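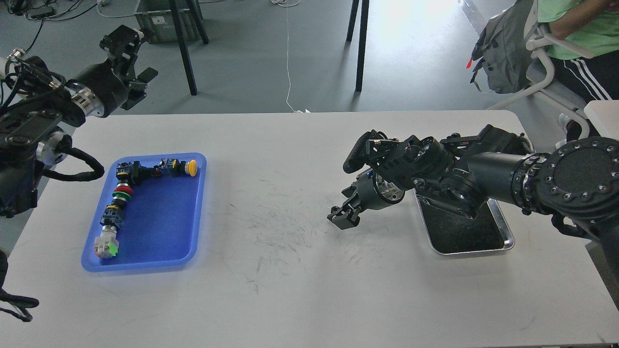 Tirnora brings its lost mystery series back into print, and I've already cleared a shelf

Books & Reading

All 13 of the Harbor Lane mysteries are getting new paperback editions, starting with the first two in April. If you've ever paid silly money for a beat-up copy of number six, you can stop now!

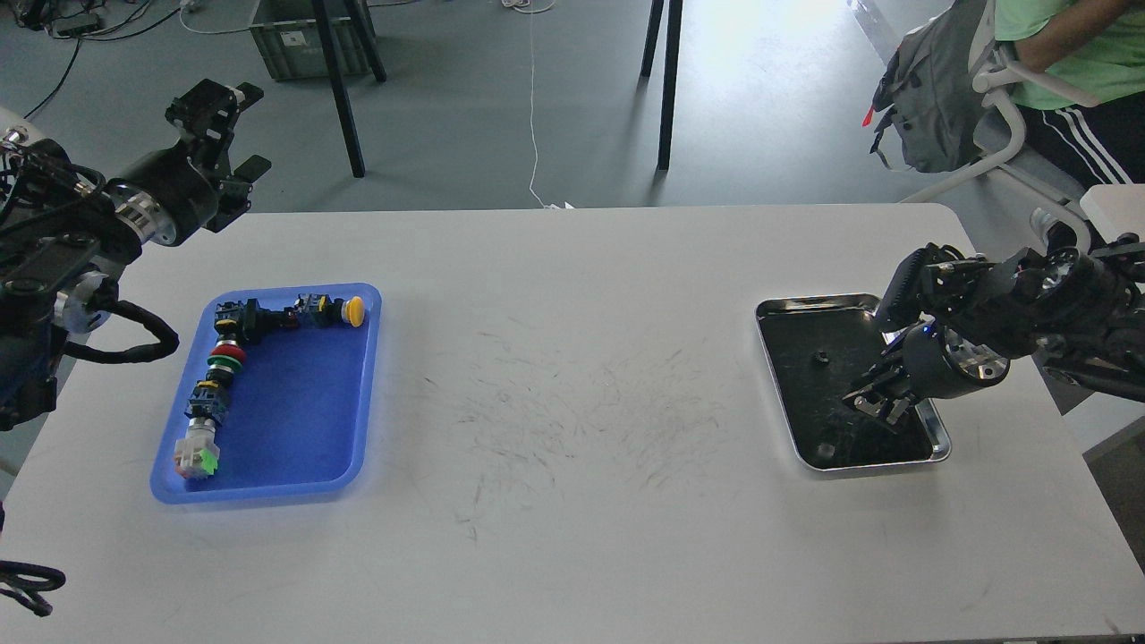 By the Mirville Page Turner books desk
Filed under: Mysteries, Reissues, Local
4 min read

I got the email from Tirnora while I was waiting for my toast and I let the toast burn. The Harbor Lane books are coming back, the whole run, in order, with the original chapter titles (more on those in a minute) and brand-new covers.

For anyone who missed them the first time, these are small-town mysteries set in a ferry port where the same harbor office clerk keeps stumbling into other people's trouble. They came out as cheap paperbacks, one every year or so, and then the publisher went under and the rights sat in a drawer for 26 years. I found my first one in a vacation rental with the last page torn out. I had to wait four years to learn who moved the boat.

Tirnora is a small press over in Mirville, best known up to now for cookbooks and one very good history of the county railroad. Fiction is new for them. They told me the idea came from a reader petition on Nuchit, the book-swapping site, which ended up with 2,274 signatures. I signed it twice by accident, so maybe call it one fewer.

Books one and two come out together in April, then it's one book every other month until they're done. Paperback and e-book for all of them. No audio yet, though Tirnora says it's talking to a couple of narrators and hopes to have news by fall. My vote is for somebody who can do a grumpy ferry captain without making him sound like a pirate.

The text has had a light clean-up. I asked what that meant, because I get nervous about those words, and the answer was typos, plus one character in book four whose name changed halfway through. That's it. The slang stays, the pay phones stay, and so do the long chapter titles, like "In Which the Fog Is No Help Whatsoever." I love those titles. My sister hates them and skips right over them, and we've been arguing about it since high school.

There's also going to be a fancy version for the serious fans. It's a boxed set of the first three books, hardcover, with a fold-out map of the harbor, and only 858 sets will be made. They're numbered. Preorders go through Triko Books on Main Street, in the store or over the phone, and there's a limit of two per household. I called before I wrote this (sorry, I'm only human) and the line was busy for most of my lunch break.

Now for the thing I'm a little less sure about, and that's the covers. I've seen the first two and they're very flat and bright, with big block letters and a tiny boat in one corner. They look fine. They look like a lot of other mysteries on the table by the register, too. The old ones had those moody painted docks and a lighthouse that was never in the same spot twice, and I'm going to miss them. Tirnora did say the box for the hardcover set will use the old painting from book one, so that's something.

And yes, I asked about the fourteenth book! If you hang around the Nuchit boards you've seen the rumor that there's an unfinished one. Tirnora would only say that it has "some papers" and is "reading them slowly." Make of that what you will – I've made quite a lot of it already.

I reread book one over two evenings to see if it holds up. Mostly, it does. The middle drags while everybody waits for the tide tables, and I guessed the culprit by the second ferry trip, but I'd also read it before, so that's hardly fair. The clerk is as funny as I remembered. There's a scene with a lost umbrella that had me laughing out loud in bed, and the ending (now that I own a copy with an ending) is sadder than I expected.

Triko Books is opening early, at 8 a.m., on release day, with coffee and a table of swaps for anyone who wants to trade in their old copies. I'm keeping mine, torn page and all. If you have a spare number nine with the green spine, though, please come find me – I'll be the one near the coffee.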